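Home | News | Events | Newsletter | Contact

Open day at the Orard workshop

More than 200 people came through the Orard workshop in Skisville for its September open day, the first since the move from Lindqvist Street. Doors opened at 10 a.m. and the last group left shortly before five.

Most of the visitors wanted to see the two-arm bench at the back of the hall. Impi Harju ran it for most of the day. The task was paper handling, with the arms working over an open booklet of mechanical drawings. Harju said paper is a good test because it bends, slides and sticks to the next sheet. Her group has logged 1,000 practice runs on booklets and loose forms so far this year. 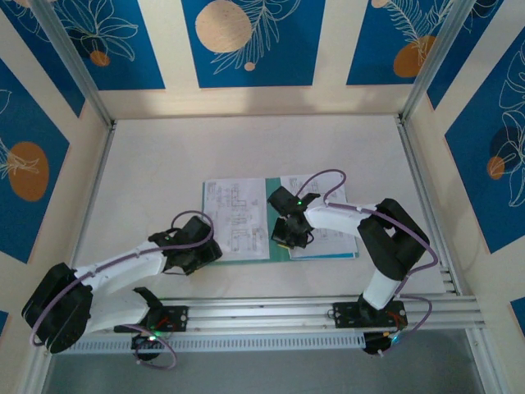
The two-arm bench, with a booklet of technical drawings between the grippers.

Questions from the floor were mostly about speed and cost. Harju said the arms are still slower than a person at this kind of job – she would not give a figure – and that the team is more interested in whether they can handle a booklet without creasing it.

Dalia Bite from Sterkik gave a short talk at 2 p.m. on scanning old machine manuals. Her company has 74 binders waiting and would like to stop turning the pages by hand. Her slides are at the front desk for anyone who missed the talk.

The next open day is planned for spring. Groups of ten or more should book ahead through the workshop office.

269 shares | 8 comments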